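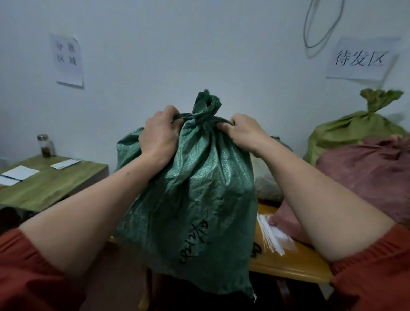

Grüner Gewebesack, am Hals mit grüner Kordel abgebunden, beide Hände an der Bindung.

Start · Entdecken · Thread · Anmelden

Paavo Juntunen
Kurzer Thread zum Abbinden von PP-Gewebesäcken. Anlass: In der letzten Lieferung an uns waren 2 Säcke am Hals offen, beide mit zu lockerer Wicklung. Das Material ist unschuldig.
20 Mal geteilt

2/
Polypropylengewebe ist glatt. Eine Kordel hält darauf nur, wenn der Hals vorher verdichtet wird: Luft herausdrücken, Rand zusammenraffen, eine volle Drehung, dann erst binden. Wer in losen Stoff bindet, bindet um Luft.

3/
Länge des Schopfs über der Bindung: mindestens eine Handbreit. Kürzer rutscht der Rand beim Heben durch die Schlinge. Länger schadet nicht, kostet aber Füllvolumen.

4/
Gedrehte Kordel greift auf dem Gewebe besser als flaches Bändchen. Zwei Umwicklungen direkt übereinander, anziehen, dann der Knoten. Flachband nehme ich nur für leichte Ware, und auch dann doppelt.

5/
Knoten: bei mir Sackstich, also Müllerknoten. Kreuzknoten geht, solange Zug anliegt, und lockert sich beim Stapeln. Chang-ho Bang schwört auf den Würgestek. Hält sehr gut, muss am Zielort aber meist geschnitten werden.
6 Kommentare

6/
Probe vor dem Abstellen: mit beiden Händen an der Bindung greifen, links und rechts vom Knoten, und gerade nach oben ziehen. Wandert die Kordel Richtung Schopf, noch einmal von vorn. Nicht am Schopf ziehen, das prüft nur das Gewebe.

7/
Beschriftung mit schwarzem Marker direkt auf den Sack, und zwar vor dem Füllen. Auf dem prallen Sack läuft der Strich über jede Falte und ist aus drei Metern nicht mehr lesbar. Auf dunklem Grün ist Schwarz ohnehin grenzwertig – auf Weiß oder Rosa deutlich besser.

8/
Zur Fläche: An der Wand hängen zwei Schilder, links 分拣区域 (Sortierbereich), rechts 待发区 (Bereich für Ware, die auf den Versand wartet). Regel bei uns: Nach rechts kommt nur, was gebunden und beschriftet ist. Halbfertiges bleibt links, auch wenn es dort eng wird.

9/
Frage von Flor Quispe: Sackfarben nach Warengruppe trennen? Bei uns nein. Grün, Oliv, Rosa, Weiß laufen gemischt, maßgeblich ist die Aufschrift. Farbcodes brechen zusammen, sobald der Lieferant eine Farbe nicht hat.

10/
Ausgefranste Fäden an den unteren Ecken: kürzen, nie ziehen. Ein gezogener Faden kann die Naht über die halbe Breite öffnen. Mit dem Feuerzeug verschmelzen geht, im Lager lasse ich das bleiben.

11/
Nachtrag, weil Cor Willems nach Kabelbindern fragt: schnell und fest, aber die abgeschnittenen Enden sind scharf und beschädigen beim Stapeln den Nachbarsack. Kordel lässt sich außerdem wiederverwenden. Unsere hält etliche Umläufe, danach ist die Drehung heraus und sie gehört in den Abfall.
2,385 Aufrufe · 20 Mal geteilt · 6 Kommentare

Ähnliche Threads
Säcke stapeln ohne Palette: Verband oder Säule?
Marker auf PP-Gewebe, Abriebtest
Tomimel: Erfahrungen mit Nähgarn für Sackböden
Afshin Ahmadpour: Etikett innen oder außen?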